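Pre-Purchase Inspection Checklist: Handheld Gripper Sets
Site walk, November 11, 2019. Comments by Kastriot Stojanovska, read and argued with by Marin Vidmar

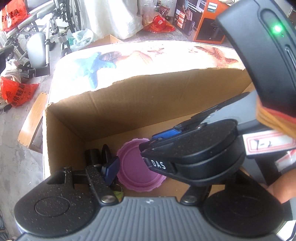

Two grippers at an open box, purple lid at the bottom. See items 3, 4 and 7.

Scope: whether to put 11 more gripper sets into next year's equipment budget, and what we would have to buy along with them. Quotes are in from Joltow and Pomare. Sosari sent a brochure and a calendar.

Marks: OK, FIX (cheap), BUDGET (not cheap), NO.

1. Quote matches what we asked for
Joltow: OK. Pomare: FIX. Pomare has quoted a "starter ecosystem" and I had to get to the second page before I found a gripper in it. Asked them to resubmit with the ecosystem removed.

2. Price per set, delivered
Joltow $460, Pomare $332. The Pomare price leaves out grip pads. I asked whether anyone buys a gripper without pads and was told it gives the customer flexibility.
MV: Add the pads and ask again. If they still come in under Joltow I will eat the brochure.

3. Room for two grippers in one container
BUDGET. Once both are in over a cardboard box there is not much box left to look into. One gripper takes up the near side and the other comes in across it and hides part of whatever you are after. Either we buy wider bins or we accept that small items get picked partly by faith. Wider bins go on the request as their own line, because last time they were buried under "misc." and misc. was cut.

4. Walkways and floor
FIX. Concrete is fine. What we keep on it is less fine: plastic bags, boxes, a bicycle. Anyone holding a gripper is looking at the gripper and will find the rest with a shin. Shelving is cheaper than an incident report, and I have written enough of those to know which one takes longer.
MV: Agreed on shelving. The bicycle does not need a budget line, it needs to go somewhere else.

5. Pivot screws and linkage
OK on the units we own, checked by hand with the tool switched off. Get the screw size in writing from whoever wins. Peltska used a size of their own and then stopped making it, and we all remember May.

6. Grip pads
BUDGET. Pads are consumables and should be treated like printer ink, meaning we will be overcharged and should plan for it. Put down 6 spare pairs per site. Pad color is not a selection criterion, whatever the Pomare rep says about visibility.

7. Dust
FIX. There are specks on the black housings. Wipes, one tub per bench, and a line on the end-of-shift sheet for somebody to initial. I am told dust covers are available as an accessory. I am also told what they cost, and we are buying wipes.

8. Labels
FIX. One gripper carries a handwritten "Y-2" on a sticker, which is perfectly readable and matches nothing in the asset register. Printed tags for every unit, old and new, before any invoice gets paid.
MV: Who has the label maker?
KS: It is not in the asset register either.

9. Elastic bands
Comment only. There are tan and red elastic bands stretched around the lower end of the curved black device. Neither vendor lists elastic bands as a part. If we need them, order proper straps and give them a part number, so that at least we know what we are depending on.
MV: Straps yes. Keep a bag of bands in the drawer anyway.

10. Hands
OK with a condition. Fingers stay on the grip and out of the box while the other gripper is moving. Training time goes in the budget as hours, with a figure next to it. "Absorbed by the team" is how we ended up with a team that avoids the budget meeting.

11. Storage and charging
NO. We have no shelf for the new sets, and the outlet plan still assumes the old number. I will not sign for delivery until there is somewhere to put them down that is not the floor.

Result: not ready to order. Items 3, 6 and 11 need money, the rest need an afternoon and somebody willing. Joltow will hold its price if we answer in writing. Pomare has sent another calendar – no, sorry, that was Sosari again.

Open: revised Pomare quote (KS), bin sizes (MV), label maker (whoever has it).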